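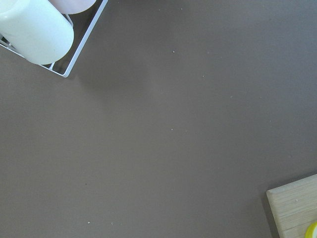
October, bench notes, headphone drivers

Right, picking up the Warklow pair again. These are the over-ears with the left side that goes quiet when you turn your head, and I'd more or less decided last time that it was the plug. It isn't the plug! I cut the old one off, put a new 3.5 mm jack on, wiggled everything I could think of wiggling, and the left ear still drops out whenever the headband flexes. So that's a perfectly good plug in the bin and an hour gone.

Metered it properly this time (should have started there). Left to ground is fine with the band relaxed and goes open circuit when you stretch it to about head width. The cable only enters on the right cup, so the left signal has to go up over the top inside the padding, and that's where the break must be. Jingyi Hao said as much a fortnight ago and I said "hmm, maybe". Noted for the record.

Getting the padding off: it's stitched, not glued, so unpick from the back and leave the front seam alone. Inside there's a pair of hair-thin enamelled wires in a fabric sleeve, and one had gone right where the slider bottoms out. I could feel the kink with a fingernail. No slack at all in the factory run, so with the band fully out the wire is doing the work of a spring. Daft.

Replaced both with the fine stranded stuff from the Skosodia reel and left a little loop at each slider. Tinning: iron at 400 to burn off the enamel on the driver side, then turned it down before going anywhere near the driver tabs, because they're on a plastic carrier and I've melted one of those before (the Irkudov pair, never spoken of again). Quick touch, let it cool, second touch if the first looks dull.

Sound check at 3 in the afternoon, once the drilling next door had stopped. Both sides present, band in and out, head left, head right, no dropouts. But the left is a shade quieter than the right, and I can't tell if it always was. Put the Fan test track on and swapped the cups over on my ears, and the quiet side moved with the cup, so it's the headphones and not me getting old.

Swept it with the tone generator. At 200 Hz I'd call them level. Lower down there's a buzz on the left, worst at 171 Hz, very obvious once you've found it and then you can't stop hearing it. My first guess was a hair on the diaphragm, which it usually is, but I've had the grille off and looked with the loupe and there's nothing. Second guess is my new wire resting against the back of the driver. I did leave that loop rather generous...

Things to do when I'm next in:
Open left cup, tape the loop down to the shell, sweep again.
Check the foam disc behind the driver is seated all the way round. I may have put it back squashed.
Swap the ear pads left to right and see if the level difference follows them. The left one feels flatter and might not be sealing.
Don't sew the headband up until all of that is done!!

Jingyi, if you get to these before me, the screws for the left cup are in the tobacco tin, and the one with the shorter thread goes nearest the hinge. Put a long one in there and it comes through the other side. The resistance readings are on the back of the old parts list, and please don't tidy away the bit of broken wire, I want to have another look at it.

Also, we're nearly out of the thin heatshrink. I used the last decent length on the right-hand slider and the left has got two scraps end to end, which will do.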